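**Folding cell goes live in October, what happened at your place?**

**weketti_nights** wrote:

We do linen and workwear rental, one building, two shifts. Management signed with Neladach for a folding cell and it starts in October. We've been told no layoffs. We've also been told the hand folding line "will be restructured" and nobody on the floor can get a straight answer about what that means. There are 38 of us on that line. Has anyone been through this?

**L_Kuo** wrote:

Yes, two years ago at the Poltell plant. Towels and flat sheets went to the machine first and it was fine at those within a month. Shirts took a lot longer. Collars, mostly. If a collar lands bunched up the machine either folds it in or kicks the whole piece out to the reject cart, and then a person does it by hand anyway.

What changed for us was the kind of tiredness. I used to go home with sore shoulders. Now I stand at the reject cart and it's my eyes and my lower back. Pay stayed the same for the first year.

**greasegun** wrote:

Maintenance here, different company. Ask who clears jams. At our site it was supposed to be a technician, and by the second week the operators were doing it because the tech was in another building. That is skilled work and it should be paid that way. Get it in writing before October.

**weketti_nights** wrote:

Thanks both. Our lead, Baiba Juška, has been going over to the trial area to show them how we lay shirts out. Body flat first, then the collar opened and turned, then sleeves. She does it without thinking, so it took her a while to break it into steps somebody else could write down.
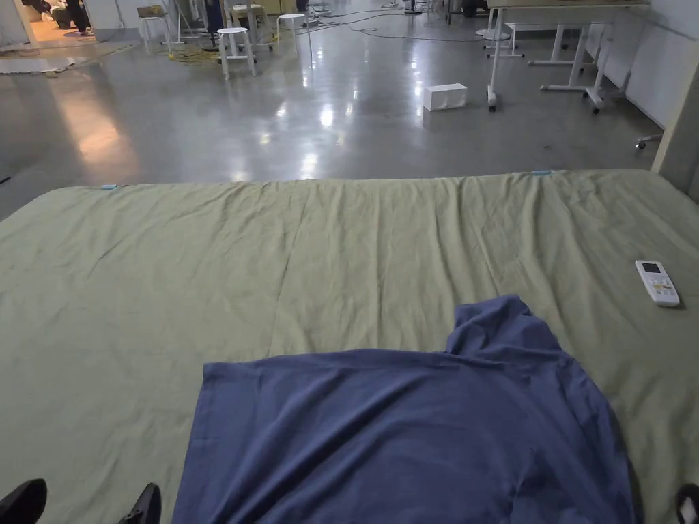 She asked whether she'd get paid for that time at the trainer rate and was told they'd look into it. That was three weeks ago. Meanwhile the rest of us cover her station.

**L_Kuo** wrote:

Same thing happened to me. I got the trainer rate eventually, but only from the day I asked, nothing for the weeks before. Tell her to put it in an email today.

**parttime_wu** wrote:

I'm going to disagree a little with the mood here. I work at Wu, smaller laundry, and our cell does 300 pieces an hour on a good run. Before it came we had mandatory Saturdays every month. Those are gone. I'm not getting rich but I see my kids on the weekend. Some of this is just better.

**greasegun** wrote:

And how many people left and weren't replaced?

**parttime_wu** wrote:

Four. Two retired. I don't know about the others.

**greasegun** wrote:

That's how "no layoffs" usually goes. I'm not saying it's wrong for a business to do, but people should know it going in.

**L_Kuo** wrote:

Both things can be true. One practical point for the OP: find out how they count. In our first full week the report said 3,168 pieces through the cell. 1,463 of those had been touched by hand at the reject cart, and they were in the machine's total. Our targets for the next quarter were set off that number. It took a grievance to get it fixed.

**weketti_nights** wrote:

I hadn't thought about the counting at all. There's a meeting with the plant manager on Friday, so I'm bringing jam clearing, trainer pay for Baiba, and who gets credit for rejects. I'll post what they say.

**parttime_wu** wrote:

Ask about Saturdays too.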